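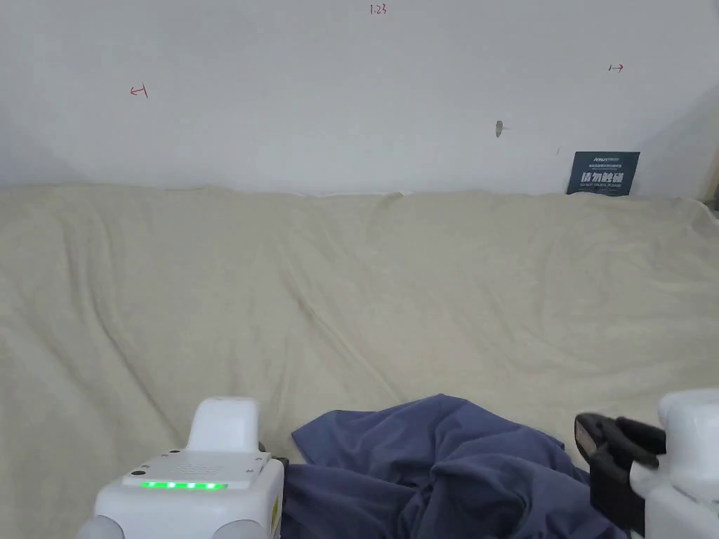
Back wall at Ukau Hall, with the red 1.23 mark

Irken Quilters and Stitchers
Minutes of the January meeting
Held in the side room at Ukau Hall, 7:00 p.m.

Present: 16 members, plus two guests who came to see what we do and stayed for the whole evening (welcome, both!).

Apologies: received from three members, one with a new grandchild. Congratulations went round the room.

1. Minutes of the last meeting
Read and accepted with one correction. The batting ordered for the charity quilts was cotton, not wool blend.

2. Matters arising
The big cutting mat has come back. The missing half-inch ruler has not, so please check your bags again.
The library box has been sorted and there is now a list taped inside the lid. Two books on hand applique are still out from last spring. We would love to see them again, no questions asked.

3. Money
Balance stands at $2000 after paying the hall through the end of spring. This is the best start to a year we have had, and a lot of it came from the fabric sale, where the scrap bags were gone before lunch. It was agreed to keep the yearly dues as they are.
A request to buy a second iron was approved on the spot. The old one will be kept for wax and fusible work only and will get a tag on the cord saying so.

4. Spring show
Most of the evening went on this, and there was so much good feeling in the room about it that we ran over.
The show will again be at Ukau Hall. Theme, after a vote by show of hands: "Water." The runner-up was "Kitchen Windows," which several people liked enough to ask that it be held over for next year.
Hanging. Long discussion. Last year the large quilts were crowded and the small ones got lost beside them. It was agreed to hang eight large quilts at most in the main room and put everything under crib size in the side room. Anyone with more than one large quilt should say which one they would like shown first.
Sleeves. All large quilts need a four-inch sleeve along the top, sewn on by hand and not pinned. A member offered to run a sleeve evening for anyone who has never made one, and this was taken up right away. Bring your quilt, a strip of muslin and a good needle.
Labels. Name of quilt, name of maker, year finished, and one or two lines about it if you like. Visitors really do read these! Last year people were still standing in front of the story cards at closing time.
Visitors' choice ribbon. To be kept. Voting will be by button in a jar this time, as the paper slips took too long to count.
Tea table. Offers so far: lemon bars, cheese scones, a plain sponge. More savory things would be welcome.

5. Round robin
All the boxes have now made their second stop. The members who had theirs with them opened them for us, and the room went quiet and then very loud. The one that began as a plain blue star has picked up a border of flying geese that are the neatest most of us have seen. Next swap is at the next meeting. Please do not hold on to a box past the swap, even if your border is only half done. Pin a note to it and pass it along.

6. Visit to Tedesco
The mill shop at Tedesco can take us for a morning in spring. They will open the remnant room and show us how the bolts are graded. There are places for everyone here tonight, with a few to spare for friends. We will share cars and leave from the hall lot. Bring cash for the remnant room and a packed lunch.

7. Charity quilts
The group at Ultar has thanked us for the lap quilts and asked whether we could do more. Yes, of course we can. We have eight tops ready to be layered, and a basting day was agreed, with knee pads and soup. Bright colors went down especially well last time, so dig out those oranges.

8. Any other business
A guest asked if knitters may join. They may, and they will be put to work.
It was suggested that we try a short lesson before each meeting, twenty minutes or so. First up will be mitered corners, followed by Y-seams for the brave.
Please bring your own mug. The hall cups are needed by the group after us.

9. Show and tell
A scrappy log cabin made entirely from shirts, a set of placemats with a very fine bound edge, a first ever quilt (loud applause), and a hexagon cushion that was started before two of our members had children.

Meeting closed at 9:20 p.m. The next one is in the same room at the same time. Swap boxes to be on the table by seven.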